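Florside Publishes Results of Off-Grid Battery Trial, Advises Most Cabin Owners to Wait

Florside, an independent tester of small off-grid power equipment, today released the results of its trial of the Havisport home battery, a wall-mounted unit sold to owners of cabins, workshops and seasonal homes. The short version: the battery works, it does less than the sales sheet says, and most people who already own a decent set of lead-acid batteries have no pressing reason to replace them.

Florside bought the units used in the trial at full retail price. Neither Havisport nor any dealer paid for the work or saw the findings before they were sent out.

The trial ran from April through the end of the heating season at 13 cabins, none of them connected to the grid. Each already had solar panels and an inverter. Owners were asked to live as they normally would, which meant well pumps, refrigerators, a few power tools and, in one case, a kiln that should never have been on the circuit to begin with.

Havisport's sales sheet promises "whole-cabin comfort through the night." Florside was doubtful about that phrase from the start and is more doubtful now. In mild weather the battery carried lights, a refrigerator and a water pump until morning at every site. Once the nights turned cold, the story changed. The unit limits its own charging when its cells are near freezing, and the built-in heater that is supposed to solve this draws its power from the same battery. On short gray days, several cabins spent much of what they collected keeping the battery warm enough to collect more.

The company does mention the charging limit. It is in the back of the manual, in a table, and it is missing from the sales sheet. Florside believes a buyer should see it before paying.

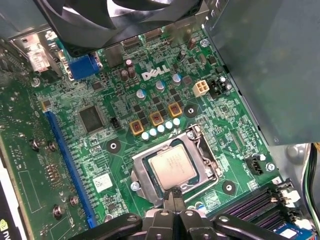 Installation was another sore point. Havisport describes the job as an afternoon's work for a licensed electrician. At the trial sites it took longer almost every time, mainly on account of the communication cable between battery and inverter. The two devices have to agree on a charging profile, and the list of inverters that Havisport calls compatible turned out to include models that needed a firmware update first. Updating firmware at a cabin with no internet service means a laptop, a long drive, or both.

Florside also looked at the Rustach monitoring app, which is bundled with the battery. The app is pleasant to look at. Its estimate of hours remaining is another matter - it assumes the load at this minute will go on forever, so the number drops like a stone whenever a pump starts and climbs back when it stops. Owners soon learned to ignore it and read the voltage instead. The app also requires an account, and Florside could find no clear statement of what happens to the display if the account service is shut down. The question was put to Rustach in writing. The reply said the company was committed to its customers.

There were good results, and they should be reported as plainly as the bad ones. The battery is quiet. It needs no watering and gives off no smell. It handled the starting surge of a deep well pump without complaint, and no unit failed during the trial. For a new cabin with a heated utility room, it is a sensible choice if the price is right.

That last condition matters. Dealers have been quoting a payback period based on daily generator use. Some 30 gallons of fuel would cover a whole season at the cabins with modest loads, and at that rate the savings are thin. Owners who run a generator every evening will do better. Owners who visit on weekends will probably never see the money again.

Florside recommends that buyers ask the dealer three things in writing: the lowest temperature at which the battery will accept a full charge, the power draw of the heater, and whether their exact inverter model works without an update. A dealer who cannot answer should not be given a deposit.

The full report, including load records and wiring diagrams from each site, is available from Florside free of charge. A second trial, covering the competing Suwannarat battery, is being planned. Florside has read the Suwannarat brochure and is making no predictions.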